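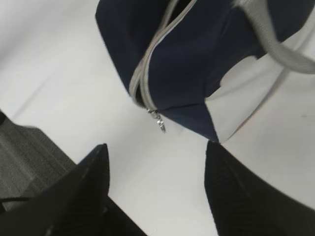
Navy fabric bag with gray zipper.

Hukix Luten Donation Drop Cabinet
Item no. 1306
Category: Collection and intake

The Luten is a floor-standing, locking cabinet for unattended collection of donated goods. It is used for coat drives, school supply drives and toiletry collections in lobbies, libraries, break rooms and places of worship. Donors load through a tilting chute at chest height. Staff empty the cabinet through a full-height front door.

The cabinet is rated for indoor use. It may stand in a covered entryway if the floor is level and the rear panel is against a wall. For open-air sites, see the Flikus outdoor series.

Specifications
Body: powder-coated steel, welded seams
Height: 1306 mm
Maximum load: 271 lb, evenly distributed
Chute: tilting, with anti-reach baffle
Chute test: 4000 cycles, full-weight parcel
Lock: cam lock, 2 keys supplied, keyed alike on request
Feet: adjustable, non-marking
Finish: light gray or dark green
Sign holder: letter size, portrait, clear cover
Assembly: ships assembled except for feet and sign holder

Chute
The chute accepts folded coats, boxed items, filled backpacks and most soft goods up to the size of a bed pillow. The baffle closes the path to the interior while the chute is open, so items already deposited cannot be pulled back out. Oversized items should be handed to staff. Forcing a rigid box past the baffle will bend the hinge pin, and hinge pins bent in this way are not covered by the warranty.

A damper slows the return stroke. If the chute starts to slam, the damper has lost pressure and should be replaced. The part is held in place by a single clip and can be changed without removing the door.

Interior
The interior has no fixed shelves. Goods fall onto a sloped rubber mat that moves them toward the door. A removable liner frame holds a standard contractor bag open along the inside walls. With the liner frame in place, usable volume is slightly reduced but emptying is much faster. Sites that collect mixed goods usually prefer the frame; sites that collect only coats tend to leave it out.

Remove the liner frame before moving the cabinet. It is not fastened and will shift. 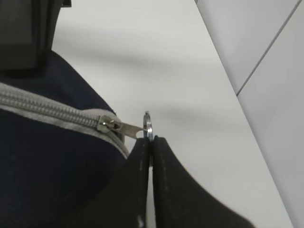

Locks and keys
Keys are numbered. Record the number when the cabinet arrives and store it somewhere other than the cabinet. Replacement keys are cut by number and are sent only to the contact named on the order. For organizations running several cabinets, keyed-alike locks must be requested at the time of purchase. Locks can be changed later, but the door panel has to come off to do it.

Installation
Place the cabinet on a hard, level floor. Adjust the feet until the door swings freely and stays where it is left. Two wall-anchor holes are provided in the rear panel — use both. Anchors are not included, because the correct type depends on the wall. Keep the area in front of the door clear to the full width of the swing.

Emptying
Weight builds up faster than most first-time users expect, particularly with books and liquid toiletries. During an active drive, check the cabinet daily. Once goods reach the lower edge of the baffle, the chute will not close completely and should be taped shut until the cabinet has been emptied.

Customer notes
"We ran the October coat drive with one cabinet in the lobby and emptied it every evening. The chute was fine with everything except ski jackets with stiff hoods, and those went through once they were rolled." — Remedios Toledo

"Solid, heavy, does the job. The sign holder cover scratches easily. I would pay extra for glass." — Bình Trình

Accessories
Liner frame, replacement
Chute damper kit
Sign holder cover, pack of five
Rolling base with brakes (reduces maximum load — see base data sheet)
Drive sign set, English and Spanish

Ordering
Registered nonprofits and schools are billed at the organization rate. Send proof of status with the first order; it is kept on file for later ones. Delivery is curbside unless inside placement is selected at checkout. Questions about keyed-alike orders go to Yolanda Quintana, and questions about parts to Benito Prieto, both through the contact form.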